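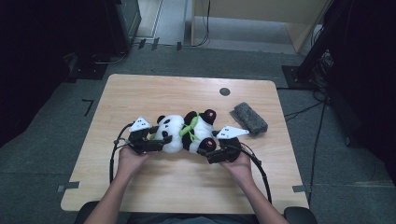

Védís Lauritsen replied to my last post to say you can put any soft toy through a normal wash and it comes out fine, she's done it for years, stop fussing.

Well. Maybe. I've got a panda on the table with a green ribbon round its middle and I'm not convinced.

First thing I'd like to know is what "fine" means. Fine as in still a panda? The black and white ones worry me more than any plain brown bear. All that dark fabric right up against the white.

Second, the ribbon. Half the advice says take it off, half doesn't mention it at all. I have never once got a bow back to how the shop had it. It always ends up looking like a shoelace.

The sponge people say skip the machine, just dab it. I've read 10 different versions of the dabbing method and they all disagree on how much soap. One wanted vinegar. On a toy that sleeps in someone's face.

Kári Kragh swears by the Jelleck foam. It's 900 ml of something that smells of pears and costs more than the panda did. The label says "lifts everyday marks". Which marks? Jam? Biro?

And the reviews! 3,482 of them, nearly all five stars, and the ones I read were mostly about how quickly it arrived.

Someone's asked about the freezer trick. Bag it, freeze it overnight, job done. I can see that for dust mites, possibly. I can't see it doing anything for gravy.

Nanna Ladefoged says pillowcase, cool wash, tie the end, dry it flat on a towel - no tumble dryer. That's the first one that sounds like it came from a person with a washing machine.

Still don't trust the stuffing though. Ours has a good fat belly on it and I'd like it to stay put. The last rabbit we washed went to lumps in both feet.

So for now it's a damp sponge on the white bits and no foam. If Védís wants to post a before and after of hers I'll look at it. Same light in both please.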